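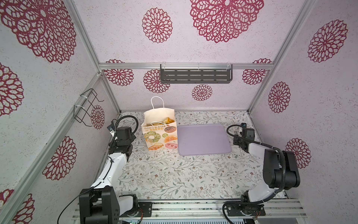 第五章 打包台上的变化:自动化进入小型工作场所

学习目标

学完本章,你应当能够:
区分"任务被自动化"与"岗位被自动化";
说明双臂工作站对操作人员日常工作内容的影响;
为一个小型工作场所列出引入自动化前需要与员工商定的事项。

5.1 从一只纸袋说起

谈到自动化,多数教材从汽车焊接线讲起。本章选了一个小得多的场合:面包的装袋与取放。章首的工作站由铝型材搭成,两条机械臂装在台面前缘,台上有一只印着"BREAD"字样的纸袋,袋口露出烤成金黄色的面包,旁边是一只淡紫色的空托盘。同样的几样东西,在许多面包店的柜台后面都能见到。

本章的案例来自连锁烘焙店Zemen。2018年4月9日,该公司在Jutunora门店的后间试用了一套双臂工作站,由集成商Follov负责安装和调试。门店当时有5名员工,其中3人轮流负责打包。高峰时段一个上午要处理200袋左右,打包的人几乎离不开台面。

店长Mahlet Dinsa在试用前写过一份工作记录,把"打包"拆成了以下动作:取袋、撑开袋口、夹取面包、放入、整理提手、核对小票、交给顾客。她发现,员工抱怨最多的是撑袋口和反复夹取,而顾客最在意的是核对和交付。这份记录后来成了划分人机分工的依据。

请注意这种做法的顺序:先记录人怎样工作,再讨论机器做什么。顺序颠倒时,常见的结果是机器接手了容易的动作,把零碎而费神的部分留给人。

5.2 机器觉得难的地方

人用一只手就能拎住纸袋边,另一只手伸进去。对机械臂来说,这个动作包含几个互相牵连的问题。纸袋是软的,受力后会变形;提手高出袋口,可能挡住夹爪的路径;袋里的物品会遮挡视线,也会被夹爪遮挡。夹持纸壁时,力小了会滑脱,力大了会撕破。

下图中,夹爪捏住袋壁的上缘,略向外拉,袋口朝上敞开,对侧的提手高高拱起。

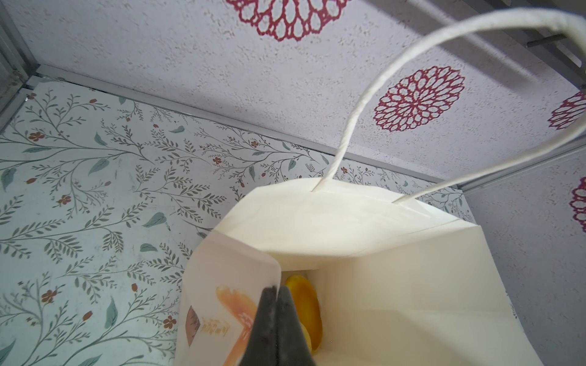
5.3 岗位说明书怎样改写

工作站进入后间以后,打包岗位保留了下来,但内容有了变动。Zemen的新岗位说明书中增加了三项:开班前检查夹爪和托盘;在机器停下时判断原因并决定是否重启;每班填写异常记录。原有的"连续装袋"改为"高峰时段协助装袋"。

打包员Bereket Birhane在访谈中谈到,最初几周他并不觉得轻松。"以前手一直在动,脑子可以歇着。现在手闲了,眼睛不能闲。"他还提到,纸袋换了一批供应商之后,停机次数变多,而判断是纸的问题还是设备的问题,没有人教过他。

这段话涉及两个概念。

监视负荷:操作者由动手转为观察后,持续保持注意所带来的负担。它不容易计入工时,却会影响疲劳程度。

隐性技能:员工在长期操作中积累、未写进规程的判断能力,例如凭手感分辨纸的厚薄。任务交给机器后,这类技能若不记录下来,往往会随人员流动而消失。

5月,门店与员工重新商定了排班。每人连续看守工作站的时间有了上限,其余时间回到柜台或烤房。培训也从一次讲解改为每班开始前的10分钟练习,内容由当班员工根据异常记录提出。工资方面,负责看守和记录的员工按较高一级计算,这一条经过两次讨论才写入协议。

5.4 本章的安排

第二节至第四节将依次讨论任务分析、人机分工和安全区域的划定,并继续使用Zemen的资料。第五节转向另一个案例,即包装厂Zeleke。该厂采用了相近的设备,却没有调整岗位说明书,两者的差别可供比较。

课前思考

选择一项你熟悉的手工工作,仿照Mahlet Dinsa的做法,把它拆成若干动作。标出哪些动作最消耗体力,哪些需要判断。

如果由机器接手其中一个动作,相邻的动作会发生什么变化?由谁来完成?

Bereket Birhane所说的"眼睛不能闲"应当怎样体现在排班和工资中?写下你的意见,上课时与同组同学交换。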